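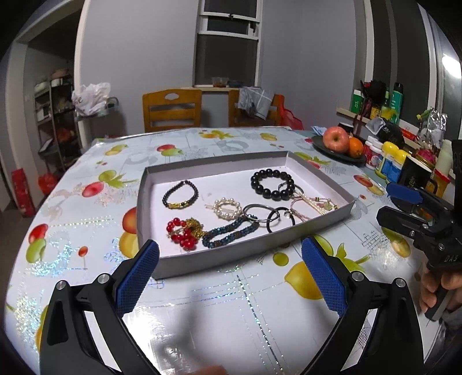
Enach Running Times

Running times of feature films as printed in film society programs, set beside the time the film took when someone sat there with a watch. One row per screening. 2,183 rows, plain CSV, UTF-8, no accounts or keys needed.

Version in this folder: 12/7/24
Maintainer: Gillespie Cowie
Corrections: Calum Yule, through the issues page

Why it exists

Programs lie about length. They do it for innocent reasons: a number copied from an old catalog, a version that lost a reel on its travels, a silent film timed at one speed and shown at another. The Botwood society once promised its members a compact 60-minute comedy and got them home in time for breakfast, or so the letters page would have you believe. The letters page is quoted in full in the notes column of that row.

The files were put together to settle an argument about whether programs run short more often than long. The argument is not settled. It has better footnotes now.

What is in the folder

screenings.csv is the main table
titles.csv has one line per film, with alternate titles
venues.csv covers Botwood, Crichton and Rolum
notes.txt holds everything that refused to fit in a column

Columns in screenings.csv

screening_id: a number. It means nothing. Please stop sorting by it.
title_id: points to titles.csv
venue: one of the three, spelled as in venues.csv
season: as printed on the cover of the program
printed_min: what the program said, in whole minutes
timed_min: what the watch said, in whole minutes
timer: initials, where the person agreed to be blamed
gauge: 16 or 35, blank if the log doesn't say
breaks: y, n or blank
notes: free text, sometimes very free

Where the numbers come from

Printed times were typed in from the programs themselves. Timed values come from the projection logs, which were kept in pencil by people with other things to do. The clock starts at the first image of the film, including any studio logo, and stops when the house lights come up. At Crichton the lights traditionally came up during the end credits, so Crichton films are shorter than they are anywhere else in the world. A correction would be easy to invent and we have resisted it.

Reel changes are included in timed_min at Rolum and taken out at the other two. This was discovered late. Rolum's single projector makes the matter worse on 16 prints, and the breaks column was added so you can leave those rows out.

Known problems

Shorts shown before the feature were sometimes timed along with it. If a 90-minute thriller takes two hours, suspect a cartoon.

Silent films are in the table but should be handled separately. Nearly 12 percent of them have a printed time that matches no projection speed we could work out.

Remakes with the same title have been split by hand. One pair was split the wrong way round and then split back, so the title_id values for those two look odd. They are right. Leave them.

The notes column contains opinions about the films. We thought about removing them and found we liked them better than the data.

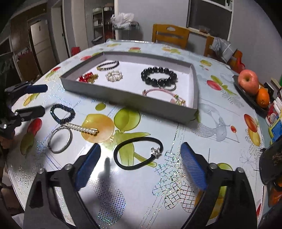

Calum Yule objects that calling timed_min "the true length" in the first draft of this file was asking for trouble, and that a man who pauses his watch to sell ice cream should not be treated as an instrument. The phrase has been taken out. He would also like it recorded that the Rolum log for the July season has two sets of handwriting in it, and that the second person rounded everything to the nearest five.

Both points stand. The rounded rows are marked "fives" in notes.

Suggested uses

Comparing printed and timed lengths by venue or season. Finding titles that circulated in more than one cut. Teaching a class how to clean a table made by people who did not expect company.

Less suitable uses

Proving which version of a film is the original. Estimating how long you will be out tonight. Anything involving audience size, which was never logged, partly out of tact.

Changes

Added the breaks column. Moved the longer complaints to notes.txt. Fixed a row in which a film ran for minus four minutes, to the disappointment of those who had seen it.

Terms

Use it, copy it, correct it. Credit it as Enach Running Times. If you find a mistake, open an issue with the screening_id and, if you can, a scan of the program page.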